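诗班常见问题

最近更新：2020-04-22

每次主日散会，总有人走到前排来打听诗班的事，问题来来去去常是那几样，索性都写在这里。新加入的弟兄姊妹请先看前半部分，老班员可以直接翻到后面找线上练习和请假的办法。唱诗真是一件让人欢喜的事，盼望看完以后你会想来试一次！

一、关于加入

我不识谱，可以参加吗？

可以，非常欢迎！诗班里不识谱的人很多，有的唱了好几年还是靠耳朵记旋律，照样唱得很好。每首新歌我们都会发各声部的示范录音，你跟着听、跟着哼，哼熟了再来看谱，会发现那些小蝌蚪一下子就亲切起来了。愿意学识谱的，请看下面“识谱小班”那一条。

我唱歌会走音，怎么办？

走音多半是听得少，唱得紧张。练习时我们会安排你站在（目前是“连线时分在”）音比较稳的班员旁边，先轻轻唱，耳朵张大一点，听旁边的人。有些弟兄刚来的时候几乎只敢做口型，过了一阵子声音就慢慢出来了，这种变化每次看到都特别感恩。

要不要考试或者试音？

没有考试。第一次来，声部长会请你唱一小段熟悉的诗歌，听听你的音区，好决定你坐高声部还是低声部。唱哪首都行，唱《奇异恩典》的人最多，唱儿歌的也有。唱完就入座，没有人打分。

还没有受洗，可以进诗班吗？

可以来练习，也可以参加节期的联合献唱。主日崇拜里的常规献诗，我们请已经受洗、并且稳定聚会的弟兄姊妹来担任。正在慕道的朋友若喜欢唱歌，先来练习就很好，歌词本身就是很好的查经材料，有不明白的地方尽管问，声部长答不上来的会替你去问牧者。

我平时在别的教会聚会，只想来练唱，行吗？

行。请先跟你自己教会的牧者说一声，免得两边服事撞在一起。

孩子可以一起来吗？

上小学的孩子可以进儿童诗班，练习时间和成人诗班错开，这样做父母的可以先陪孩子唱，再自己唱。更小的孩子欢迎坐在父母身边，带一本图画书，带一样不出声的玩具。孩子中途跟着唱起来也没关系，我们有好几首歌的最佳听众都是坐在地上的那几位！

年纪大了，气不够长，还能唱吗？

能。合唱最大的好处就是可以轮流换气，你换气的时候旁边的人接着，旁边的人换气的时候你接着，会众听到的是一条不断的线。诗班从来没有年龄上限。需要坐着唱的，请跟声部长说，我们会把椅子留在靠走道的一侧。

夫妻两人，只有一人爱唱，另一人可以做什么？

可做的事多极了：翻谱、整理谱架、放投影、泡茶、录音、给缺席的班员打电话。诗班的事工名单里，不开口唱的同工和开口唱的同工是写在一起的。

二、关于练习

平时在哪里练？

恢复实体聚会以后，仍旧在Pärn厅，就是副堂后面铺了地毯的那一间，从Ramberg路1565号的侧门进来，上楼左转。大堂的正门在练习时段不开，请认准侧门。门铃有时候不太灵，多按一下，或者在群里喊一声，会有人下来接你。

现在不能聚在一起，练习停了吗？

没有停！目前全部改在线上，用的是Mesico会议室，链接在诗班群的公告里，每次都是同一个。刚开始大家手忙脚乱，有人找不到麦克风，有人一直倒着出现在屏幕上，现在已经顺多了。能看到一张张熟悉的脸，听到彼此问安，心里真是暖的。

线上怎么合唱？声音不是会错开吗？

会错开，所以我们不在线上同时开麦唱。做法是这样：司琴那边开着声音弹伴奏，指挥带唱，其余的人全部静音，在自己家里放声唱。唱完一遍，指挥会请愿意的班员单独开麦唱一两句，听一听咬字和气口。不愿意单独唱的，摇摇头就好，绝不勉强。也有班员说，静音唱反而更放得开，连高音都敢上了。

一次练习多长？流程是什么？

先有一段短短的祷告和经文分享，接着开声，然后分声部，最后合起来。分声部的时候会进分组会议室，由声部长带。线上练习比实体短一些，盯着屏幕久了眼睛累，唱到精神还好的时候就收。散会以后会议室会多开一会儿，想聊天、想代祷的可以留下来，很多人最喜欢的正是这一段。

每个月要学几首新歌？

一般是两首，节期前会加到三首。新歌都会提前发谱和录音。我们不追求数量，一首歌唱到能背下来、唱的时候能抬头看会众，比匆匆忙忙唱过许多首更有味道。

练习前我需要准备什么？

请把当期的歌听熟，谱打印出来或者放在平板上，另外备一支铅笔。换气记号、强弱记号请一律用铅笔写，指挥常常会改主意的！水放在手边，温的最好。

在家唱怕吵到邻居，怎么办？

这个问题最近问的人特别多。可以关上窗，在衣柜多的房间唱，挂着的衣服很能吸音。也可以用哼鸣代替大声唱，哼鸣练得好，位置反而更准。还有班员提前跟邻居打了招呼，结果邻居说挺爱听，问下一首唱什么。

家里网络不好，总是断线。

请先关掉自己的视频，只听声音。还是不行的话，可以不连线，用录音自己练，练完在群里报个平安。每次练习指挥讲解的重点，都会整理成文字发在群文件里，标题写着歌名，很容易找。

线上练习会录下来吗？

只录指挥讲解和声部示范的部分，班员单独开唱的片段不录。分享和代祷的时间一律不录，也请大家不要自行录音或截图。代祷时说的事，只留在祷告里。
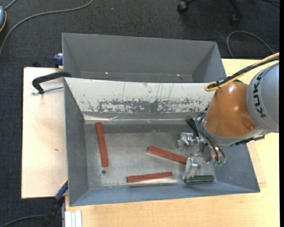
浅色木台面上，两只灰色金属槽一前一后紧挨着。

三、关于歌谱与声部

唱哪一本诗本？

主日会众唱诗用教会座位上的诗本，诗班献诗用的是Grilex活页谱夹，每位班员一册，按声部配好。封面里侧有一张借用卡，请写上你的名字和声部。活页可以抽换，所以唱完一季要把旧谱交回来，换上新的一叠。

谱夹还在教会里，现在拿不到怎么办？

电子谱已经发给每位班员的邮箱。打印不方便的长辈，请告诉声部长，我们会印好了寄到府上，字体可以放大。寄谱的同工很用心，有时信封里会多一张手写的经文卡，收到的人都舍不得扔。

可以把歌谱转发给别的教会的朋友吗？

请不要转发。我们的谱有的是购买授权，有的是作者本人允许我们使用，授权都只到本诗班为止。朋友喜欢哪一首，可以告诉他歌名和出处，请他们教会自己去联系。版权已经过期的老诗歌，我们会在谱角上注明“可自由使用”，这一类尽管分享！

怎么决定我唱哪个声部？

按音区，也看当时各声部的人手。一般分为四部：女高、女低、男高、男低。许多姊妹一来就说自己是女高音，唱了一阵子才发现女低音唱起来更舒服，声音也更厚实好听。想换声部的，随时说，换过去不喜欢还可以换回来。

女低音总是没有旋律，唱起来会不会闷？

一点也不闷！内声部是和声里最有意思的位置，一个半音的移动就能让整首歌的颜色变掉。很多班员是唱了内声部以后才真正学会“听”的。第一次唱会觉得自己那一行怪怪的，等四个声部合起来的那一刻，鸡皮疙瘩都会起来。

男声为什么总在招人？

因为男声总是不够，哈哈。弟兄们，请认真考虑一下！觉得自己嗓音太低、太粗的，正好是我们最缺的那一种。

识谱小班是什么？

给完全不会看谱的人开的小课，一班最多四人，人少才能照顾到每一位。内容从认音名、打拍子开始，学完能自己跟着谱找到本声部的起音，遇到反复记号知道往哪里跳。教材就是诗班正在唱的歌，学了马上能用。下一期预备在5月开始，同样在Mesico上课，有意的请向声部长报名。已经学过一遍还想再听的，也欢迎，温习的人往往问得最好。

歌词用哪一种语言？

多数是普通话，也有闽南语、粤语和英语的诗歌，节期里偶尔会唱一两句拉丁文。不会的语言会有逐字的读音提示，再由会讲的班员带读。带读的时间常常笑声最多，特别是大家一起学闽南语入声的时候。

繁体字和简体字的谱都有吗？

都有。电子谱默认发简体，要繁体的请回邮件说一声，以后就固定发繁体给你。

可以推荐歌曲吗？

非常欢迎！请把歌名、作者和你为什么喜欢它写给选歌同工。选歌的时候，我们先看歌词是否合乎圣经、清楚明白，再看旋律适不适合合唱，最后看跟近期的讲道主题是否配合。推荐了没有马上唱到，也别灰心，有的歌是搁了很久才等到合适的主日，一唱出来大家都说正是时候。

四、关于献唱与服事

多久献诗一次？

平常隔周献诗，儿童诗班在隔周的空档里献诗。复活节和圣诞节另有联合献唱。目前主日崇拜在线上进行，献诗改为事先录好，由影音同工合成后播放。

录音献诗怎么录？

用两样设备：一样播放伴奏，戴耳机听；另一样录你的声音或画面。耳机请务必戴上，否则伴奏会一起录进去，影音同工就要多熬夜了。录的时候房间里尽量安静，冰箱、电扇、钟表的声音都会被收进去。录像请横着拍，背景简单，光从前面来。录好以后按“声部加名字加歌名”命名，上传到群公告里的文件夹。

录了好多遍都不满意，可以放弃吗？

请把你觉得最不差的那一遍交上来！几乎每个人听到自己的独唱录音都会吓一跳，觉得这一定是别人的声音。合在一起以后，那些小小的不稳会被旁边的声音包进去，整体听起来很温暖。上一次合成完播放给大家听，好些班员当场就掉眼泪了，太久没有听见彼此唱在一起。

长辈不会录怎么办？

声部长会打电话一步一步陪着录。家里有年轻人的，请年轻人帮忙，祖孙一起出镜也很好看。实在不方便录的，把歌词朗读一段录下来，我们会用在前奏或间奏的地方。

献唱穿什么？

实体献唱穿班袍，由教会准备，按身高借用，唱完挂回原处。里面请穿素色圆领，脚上穿深色鞋。线上录制不穿班袍，上衣穿浅色、没有大图案的就可以。

班袍谁来洗？

每季统一送洗，自己不必带回家。袖口或领口沾了粉底的，请当天夹一张纸条说明位置，送洗的同工会很感谢你。

我上台会紧张，手心都是汗。

紧张很正常，站在中间一排会好很多，前后左右都有人。眼睛看指挥，别去找会众里认识的人。还有一个老班员传下来的办法：开口前先把第一句歌词在心里祷告一遍，把它当作说给神听的话，气自然就沉下来了。

请假怎么请？

在群里写一句，或者私下告诉声部长。生病、加班、照顾孩子、考试，都是可以请假的理由，不用解释得很细。献唱前最后一次练习没有来的，那一次就先在台下为大家祷告，下一次再上。这条规矩不分新老，大家都一样。

如果想休息一阵子，会不会不好意思？

不会。有人生孩子，有人换工作，有人就是累了，休息之后再回来的班员很多。我们会继续把你留在代祷名单上，想回来时直接来练习就好，谱夹还是你的。

诗班收费吗？

不收费。歌谱、班袍、识谱小班都由教会的音乐事工经费承担。有感动奉献的，请投在教会的奉献里，注明“音乐”，不必交给诗班同工个人。

五、关于嗓子和身体

开声怎么做？

先放松肩颈，转转头，打几个大大的哈欠。然后用嘴唇打“嘟噜噜”，从中音慢慢滑上去，再滑下来。接着是哼鸣，最后才开口唱“呀”和“喔”。开声的示范录音也放在群文件里，早晨刷碗的时候跟着做一遍，一整天说话都会轻松些。

感冒了还可以唱吗？

嗓子哑的时候请不要唱，连轻声说悄悄话也要少，悄悄话其实很伤嗓。可以上线听，跟着谱默读，在心里数拍子，这样病好以后不会落下。

唱完喉咙痛是正常的吗？

有一点累是正常的，痛就不正常，多半是用喉咙挤了。请告诉声部长，我们会帮你看看气息和口型。持续不舒服的，请去看医生。

唱之前能吃东西吗？

吃一点，别吃太饱。花生、瓜子、饼干屑容易卡在喉咙里，留到唱完再吃。（实体练习结束后的点心桌，大家都很怀念，恢复以后一定补上！）

六、其他

为什么每次练习都要先读经祷告，不直接唱？

诗班是一群一起敬拜的人，歌词里唱的是什么，值得先安静下来想一想。同一首诗歌，读过它背后的经文再唱，句子的轻重会自己跑出来，连指挥都省了不少话。分享由班员轮流，几句就好，讲得结结巴巴也没有关系。轮到你时不方便，跟下一位调换即可。

家人还没有信主，可以邀请他们来听吗？

当然可以，线上练习欢迎家人在旁边听。好几位班员说，家里人原先对教会的事不大过问，最近天天听他们在厨房里练，竟然也会跟着哼副歌了。联合献唱的录像公开以后，请大大方方转给亲友看。

我有乐器，可以参加吗？

会拉小提琴、大提琴，会吹长笛的，请赶快来登记！节期献唱常常需要，平日献诗也可以加一件乐器在间奏里。古筝、二胡也很好，我们有几首用民间曲调写的诗歌，配上二胡特别动人。鼓组和电吉他归敬拜团安排，我们可以帮你介绍过去。

诗班跟敬拜团有什么不同？可以两边都参加吗？

敬拜团带领会众一起唱，用的多半是现代诗歌；诗班以分部合唱献诗为主，老诗歌唱得多一些。两边都参加的班员有好几位，只要排班时互相知会，别把自己累坏了。

我想先听一次再决定，可以吗？

可以，而且我们很建议这样！写信或在群里说一声“想来旁听”，就会收到Mesico的链接。进来以后关着视频也没有关系，听完悄悄离开也没有关系。旁听过的朋友，若愿意，下一次就可以直接唱。

还有问题，找谁问？

平日请在诗班群里留言，各声部长都会看。没有加群的朋友，可以写信到教会办公室，信封上注明“诗班收”，地址就是前面写的Ramberg路那一个。办公室目前不是每天都有人，回信会慢一点，请多包涵。电子谱没有收到的，先看看垃圾邮件夹，再来找我们补寄。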